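4.2 Where the full bag waits

I said in the last section that I'd get to the bag itself, so let me do that now, because it ended up eating more of my notes than the washing machine ever did. When I started visiting homes in March I had a tidy little form with boxes for sorting, washing, drying and folding. There was no box for the time laundry spends just sitting there in a bag! I had to pencil one in at the second home, and by the end of the study it was the box I filled in most often (764 of my 1,001 diary entries mention it in one way or another).

People don't talk about the bag much unless you ask. When you do ask, though, they have plenty to say, and most of it is about height. A bag on the floor is out of the way but you have to bend for it. A bag on a stool or a chair saves your back, but now you've lost the seat, and a soft bag that is packed full likes to lean. I went back and forth on whether to count a seat as a "storage surface" in the coding and finally decided yes, as long as the bag was left there for longer than it takes to answer the door.

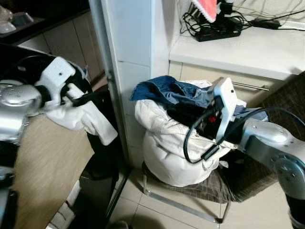
Figure 7. Laundry bag on a low stool with a plaid cushion, jeans at the opening.

The canvas bag in Figure 7 is a good one to think with. It's the type I coded as "soft, open top," meaning it has no frame and takes its shape from whatever is inside. Jana Lammers, who double-coded the entries with me, wanted to split that group again by whether the rim was gathered or folded down. We tried it for a couple of weeks and gave up, as people change the rim all the time without noticing (I do it too, I checked). What we kept was a simple note on which garment was at the top.

And the top garment matters more than I expected. Jeans came up again and again. They're heavy, they're stiff, they take up a lot of room in the drum, and so they tend to go in the bag last or get pulled out first and thrown back across the opening while someone digs for the smaller stuff. One woman in the Mastlow group called hers "the lid," and after that I couldn't stop using the word myself. A pair of jeans over the opening hides what's below it, which means the person doing the wash has to guess at the load or lift everything off and look. Most guessed.
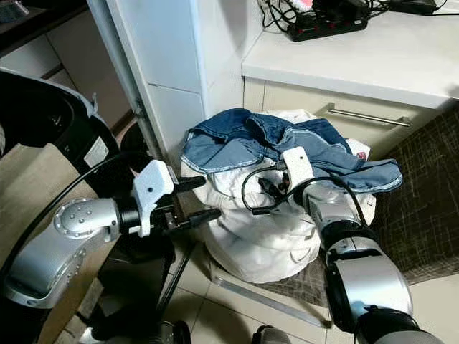
Guessing is where the mixed loads come from, I think. In the Brallby group, 18 people told me they sort by color, and I believe they meant it, but their diaries show dark and light things going into the same bag all week long and the sorting being left for the very end. By then the bag is full, it's late, and a black shirt stuck in the middle of the pile goes in with whatever is next to it. The people who did sort properly mostly did it on a bed or a clear patch of floor, with the whole bag tipped out. It takes more room, and it makes a mess for ten minutes, but they found the odd sock and the forgotten tissue before the machine did.

I should add one caution. I only wrote down where a bag was when I saw it or when the diary said so, and bags get moved a lot. Someone wants the stool, so the bag goes on the floor. Someone wants to sweep, so up it goes again. I treated each of these as a separate resting place, even if it was the same bag on the same afternoon, and Section 5 uses those numbers as they stand.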